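Clearing out the red basket

The red woven basket has been collecting things since March. I bought it at Rekamar to carry groceries in, used it that way two times, and then it moved to the marble-look table and became the place where everything without a home ends up.

Monday after lunch I decided to sort it. My rule was simple: anything I hadn't used in six weeks had to go somewhere else.

The popcorn box is staying. I put pens in it when I'm working and empty it when I want the table clear. The fruit is a toy and came in a bag of four from Annelies, who was getting rid of her kids' play kitchen. I kept the shiny one and passed the others on. The orange duck used to live on the bathroom shelf, and I like it better out here.

The little round plant is artificial, so it gets dusted and that's it. I may try it on the windowsill next.

I haven't finished the basket itself. There are still boxes in there to go through, plus a white bottle that should be in the cabinet. The long strap handle also needs to go somewhere it won't catch on the chair arms. Selvaraj wants the basket for the car when I'm done, and I haven't said yes.
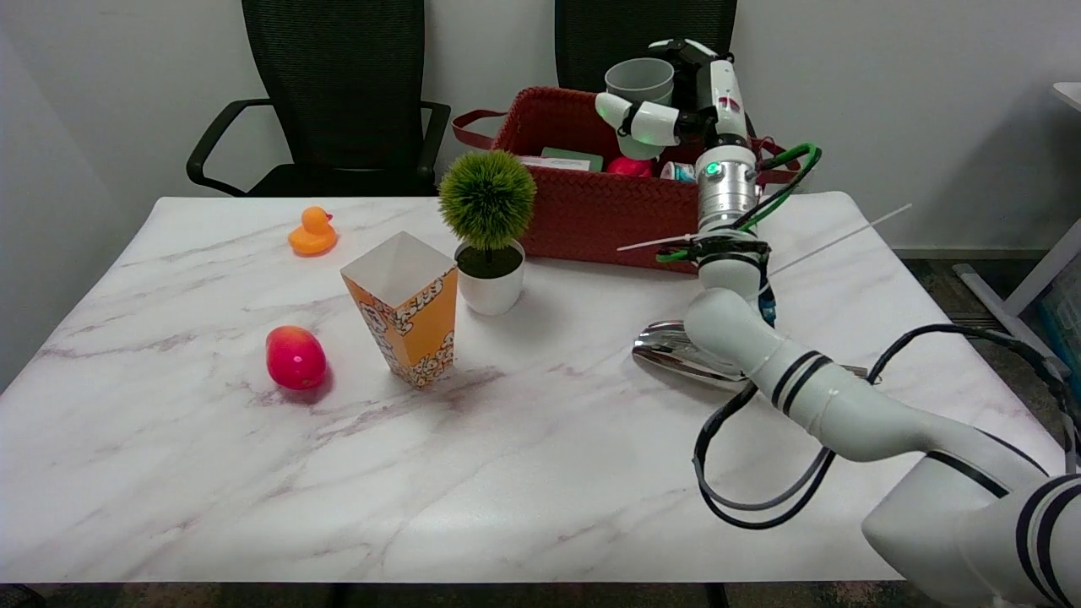
The table on Monday, basket still to do.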